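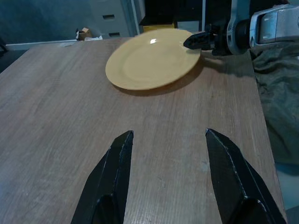 Two plain fingers are enough. I've been saying so in the workshop at Surolcombe since January, and after 18 evenings of swapping grippers on and off the same arms I'm more convinced than ever.

We began with the Ullham hand, a lovely thing with more joints than I can keep in my head, and I wanted so much to love it. But every new object meant another hour of tuning, and I spent most of that hour guessing what the thumb was up to. Then we bolted on the Nurklow fingers (black, tapered, open and shut, that's your lot) and I was laughing within minutes. You look through the wrist camera, you see both tips and the gap between them, and you know where you are!

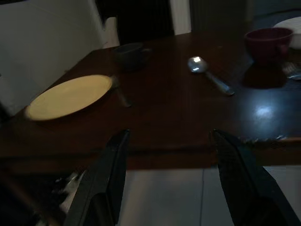
2 min read

Tableware is my favourite test for all this. A flat plate gives you only a thin rim to go for, a cup gives you a wall or a handle, and a metal spoon throws a bright white spot of glare straight back at the lens. Dim light on dark polished wood makes it harder still, and I'd much sooner compare cameras there than under studio lamps, where they all look marvellous.

I'll grant the fancy hand its moments. It's kinder with soft things, and there are 8 preset grasps on the Rivas controller that I'd miss if I had to give them up. Even so, I think most of us buy fingers when we should be buying a better view. Put a decent camera on the wrist, keep the tips in sight, and spend what's left on a second arm. Mine goes back on the bench tonight with the same old pair of fingers, and I can't wait to have another go at the forks.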